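How Does a TV Show Get Made?

You press a button, the music starts, and there's your favorite show. It lasts less than half an hour. But getting it to your screen can take two years and hundreds of people! Let's follow one cartoon-and-puppet series, Stumomico, from a scribble in a notebook all the way to your couch.

It starts with an idea

Stumomico was dreamed up by a writer named Austra Baranauskienė. She wanted to tell a story about two cousins, Tai and Vinov, who move to a foggy seaside town called Tilthorpe and find out that the lighthouse can talk. (It is very grumpy. It has been awake for a long time!)

Austra wrote her idea down in a short booklet. TV people call this a "bible," and it tells you who the characters are, what the place is like, and what kinds of stories might happen there. Then she had to pitch it. Pitching means sitting in a room with the people who pay for shows and telling them your story so well that they want to hear the rest. Austra did the lighthouse's voice. They loved it.

What is a pilot?

No, it's not the person flying the plane! In television, a pilot is the very first episode, made as a test. If the people in charge like it, they say "yes, please make more," and that is called ordering a series. Stumomico got an order for 6 episodes.

Into the writers' room

One person can write a whole show alone, but most series have a team. They sit around a table, eat a lot of crackers, and ask questions like "What is Vinov afraid of?" and "Could the lighthouse catch a cold?" The person who leads the team is called the showrunner. The showrunner makes the big decisions and keeps every episode feeling like part of the same story.

When a script is finished, artists turn it into a storyboard. A storyboard looks a lot like a comic book, with one little drawing for each shot. The first episode of Stumomico needed 817 drawings, and the stormy last episode needed 1,317! Waves take a lot of drawing.

Who does what?

Once the scripts and storyboards are ready, a whole crowd of people gets to work. The director decides how each scene should look and helps the actors. The camera operator films it. The gaffer (what a great word) is in charge of the lights. The costume team sews, mends, and keeps track of everything the characters wear, even when a character is a puppet the size of a teapot.

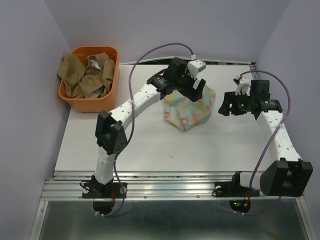
Brown cloth in an orange bin.

Then there's the props team. A prop is any object a character picks up or uses, such as a lantern, a map, or a half-eaten sandwich. If Tai takes a bite of that sandwich in one shot, it needs to have the very same bite missing in the next one. Checking things like this is a real job! It's called continuity, and it's perfect for people who are good at spot-the-difference puzzles.

Why do they film it in the wrong order?

Most shows are not filmed from beginning to end. Say there are scenes inside the lighthouse in episodes one, three, and five. It would be silly to build the lighthouse room, take it down, and build it again. So the crew films all the lighthouse scenes together, and the actors have to remember whether their characters are supposed to be happy, worried, or soaking wet at that point in the story.

Putting it all together

After filming, the editor steps in. Editors watch everything that was filmed and choose the best bits. For Stumomico there were 2,587 shots to look through. They snip and shuffle until the story makes sense and the jokes land at just the right moment.

Next comes sound. The creaky stairs you hear in a show may not be stairs at all. People called Foley artists make noises with all kinds of everyday things. Crunching celery makes a super breaking-branch noise, and coconut shells make fine horses' hooves. Try it at home! Last of all, a composer adds the music. Turn the sound off during a scary part sometime and see how much less scary it gets.

Words to know

Pitch: telling people your idea for a show
Pilot: the first episode, made as a test
Showrunner: the person in charge of a series
Storyboard: drawings that plan out each shot
Prop: an object used by a character
Foley: sound effects made by hand and added later

Your turn!

Fold a sheet of paper into eight boxes and make your own storyboard. Who is in your story? Where do they live? What goes wrong in box four? Draw it, then pitch it to someone in your family, and don't forget to do the voices!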